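Toaster trips the breaker, but only in one kitchen outlet
Home Repair Help > Electrical > Kitchens

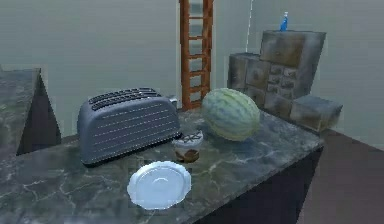
Posted by eddale_renter
September 5, 2026

I moved into a second-floor apartment in February and the kitchen has been fine until the last few weeks. Now when I run the toaster from the outlet to the left of the sink, the breaker goes. Sometimes it takes a minute, sometimes it goes before the bread is even warm. If I plug the same toaster in on the other side of the sink, it runs all the way through with no problem.

Things I have tried so far:

Cleaned out the crumb tray and shook the toaster over the trash, unplugged.
Tried a different toaster, borrowed from my sister. It tripped from the left outlet too.
Unplugged the coffee maker. This helped once, then the next morning it tripped anyway.
Pressed test and reset on the outlet. Both buttons click like they should.

The building is from the early 80s and the panel is in the hall closet. The breaker that trips is a 15 amp and the label says "kitchen L / dining." The one for the right side is a 20. The refrigerator is on something else, I think, because it stays on when this happens.

My landlord uses a company called Dunleavy for repairs and they charge him by the visit, so he wants me to be sure it isn't the toaster before he calls. Is there anything else I can check without taking the cover off the outlet? And is it safe to keep using the right side in the meantime?

3 replies

Posted by wirenut_custar

You already did the most useful test. Two toasters trip it on the left and yours runs fine on the right, so your toaster isn't the likely cause.

What I would look at next is what else is on that breaker. Turn it off and walk through the whole apartment with a lamp or a phone charger, and try every outlet and every light switch. Write down what is dead. In older apartments the dining outlets often pick up part of the living room as well, and sometimes a hallway or a bathroom. A toaster pulls 7 to 10 amps by itself, depending on the model. Add a coffee maker and a window AC or a space heater on the other side of the wall and you are well over 15.

The label on the back or bottom of anything that heats or cools will give you watts. Divide by 120 to get amps. Add up whatever could be on at the same moment as the toaster. If you get more than 15, that explains it. If you get 8 or 9 and it still trips, you have either a weak breaker or a loose connection, and both of those are for an electrician. Breakers do wear out, especially ones that have been tripping for years.

Don't let anyone put a 20 amp breaker in to make it stop. The wire on a 15 amp circuit is usually 14 gauge and it isn't rated for that.

Right side is fine to use as long as nothing over there feels warm or smells.

Posted by toastandjam42

Had this same thing at my old place and it was the outlet. They put in a new one and it was done in ten minutes. Just tell the landlord to replace it.

Posted by marge_in_the_basement

I agree with most of the first reply, but I would add a question. When it trips, is it the breaker in the closet or the button on the outlet? You said breaker, but people mix them up, me included. If the outlet button pops out and the breaker stays on, that is a ground fault and it points to moisture or damaged insulation somewhere, and adding up the amps won't tell you anything.

Also put your hand on the cover plate after the toaster has been running for a minute. Slightly warm can be normal. Hot, discolored, or buzzing means stop using it, switch that breaker off and leave it off until someone has been there.

You have a list of what you tried, so send him that in writing with the dates it tripped. My landlord moved a lot faster once there was an email - before that it was all phone calls and he could say he forgot. Mention that a second toaster did it too. That answers his question about whether it's yours.

Posted by eddale_renter

It is the breaker in the closet, the outlet button stays in. I did the lamp test and the outlet behind the bedroom dresser is on the same circuit, which I didn't expect. That is where the dehumidifier is plugged in, and I bought it in August. The plate isn't hot. I'm going to run the toaster with the dehumidifier off for a few mornings and then email him either way.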